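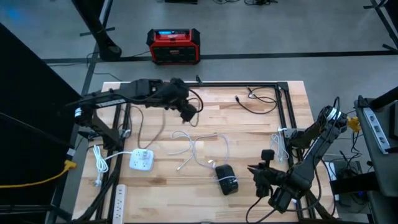 Cheguei a Siltport com uma mala demasiado grande e sapatos errados, que é mais ou menos como chego a todo o lado. O Teatro Codden abriu as portas para um dia inteiro de visitas, com bastidores, guarda-roupa, sala de ensaios e uma aula aberta à tarde, e eu, que ando há anos a dizer que quero ver como trabalham as companhias de fora, lá me decidi a comprar o bilhete de comboio.

O grupo da manhã era pequeno, oito pessoas a contar comigo. Recebeu-nos a Pauline Whiteley, directora de cena, com um molho de chaves à cintura e uma voz que não precisa de microfone. Começámos pela porta dos artistas, um corredor estreito com cartazes antigos colados uns por cima dos outros, e eu fiquei logo para trás a ler nomes. Tiveram de me vir buscar! (Não foi a última vez.)

A sala tem 204 lugares. Dito assim parece pouca coisa, mas quando subi ao palco e olhei para a plateia senti aquele aperto no estômago que já conheço. A última fila está tão perto que se vê alguém a procurar rebuçados na carteira. A Pauline contou que os actores que vêm de casas maiores passam a primeira semana a baixar tudo: a voz, os braços, as sobrancelhas. Ri-me, mas fui para casa a pensar nas minhas sobrancelhas.

Depois veio o guarda-roupa, e por mim tinha ficado lá o dia todo. Quem manda é a Bushra Dogar, e o arquivo dela tem 700 peças, arrumadas por década e depois por tamanho de sapato - sim, de sapato, também perguntei. Ela explicou que veste sempre um actor a começar pelos pés, muitas vezes antes da primeira leitura. Quer ver como a pessoa atravessa a sala e só então vai buscar o resto. Experimentei umas botas de atacador dois números acima do meu e em três passos já andava como o meu avô, com o peso todo nos calcanhares e as mãos atrás das costas. Nunca tinha construído uma personagem assim. Costumo partir da respiração, às vezes de um cheiro, e no Inverno passado passei semanas a ouvir sempre a mesma gravação de sinos por causa de uma viúva que fiz em Novembro. Mas sapatos, nunca.

Almocei uma sopa de peixe no café do teatro, muito boa, com pão que era de véspera e não se escondia disso. Sentou-se à minha mesa o Kamran Bugti, que faz um dos papéis principais em "Todilov", a peça que têm agora em cena. Falámos de audições, claro, que é do que os actores falam quando há sopa. Ele guarda um caderno para cada papel e não escreve lá uma única palavra: só desenhos, bilhetes, bocados de tecido, uma folha de árvore. Mostrou-me o de "Todilov" e havia uma página inteira pintada de verde-escuro. Perguntei o que era. "O segundo acto", respondeu, e continuou a comer.

A aula da tarde foi com a Anum Mirani, no piso de cima, numa sala com chão que range em sítios estratégicos. Ela trabalha com uma coisa a que chama o passo Tanoli, um exercício de caminhada em pares em que um conduz sem tocar e o outro segue de olhos fechados. Ao princípio achei aquilo conversa de aula de expressão corporal e passei uns bons minutos a tentar não rir. O meu par era um senhor reformado, altíssimo, que cheirava a hortelã e me levou pela sala com uma delicadeza que me desarmou por completo. Quando trocámos, levei-o contra o piano. Pedi muitas desculpas.

No fim a Anum pediu-nos que disséssemos um texto qualquer, de cor, mantendo no corpo a sensação de ser conduzido. Eu disse uma fala velha, que já fiz não sei quantas vezes, e saiu mais lenta e muito menos zangada. Ainda não sei se gosto dela assim, mas tenho andado a repeti-la na cozinha.

Fiquei para o espectáculo da noite. De "Todilov" só digo que o segundo acto é mesmo verde-escuro, e que o Kamran tem uma pausa à janela que me fez parar de mastigar a pastilha.

Para quem quiser ir: levem calçado confortável, marquem a aula da tarde com antecedência e não deixem o guarda-roupa para o fim, que fecha cedo. O comboio de regresso atrasou-se e eu aproveitei para começar um caderno sem palavras. Por enquanto tem o bilhete da peça e um atacador que a Bushra me deu.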